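Furniture Basics, Unit 2: Chair Backs
Instructor: Randi Skjelbred
Handout revised Nov 6, 2019

Reading for this unit: Hesby workbook, page 19 to the end of the chapter. Bring your own pencil and a tape measure.

Terms

Back post - the upright on each side of the back. On many chairs the back leg and the post are one piece.
Top rail - the highest crosspiece. It takes the most handling, so check its joints first.
Slat - a flat crosspiece below the top rail. Spindles are round and run up and down.
Seat rail - the part of the frame that supports the seat.

Ladder backs have horizontal slats between two posts. The slats may be straight or curved along the upper edge. Draw the curve on one half of a card template, fold the card and cut both halves together.

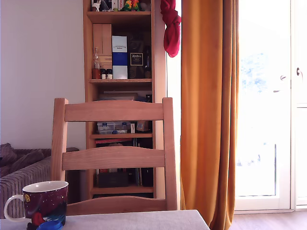
Why does a loose slat need fixing early?
Movement wears the joint, and a worn joint needs filling before it will hold glue.

For next time: measure one chair at home and draw the back at half scale. Sheets go in the Kariler folder - names on the front, please.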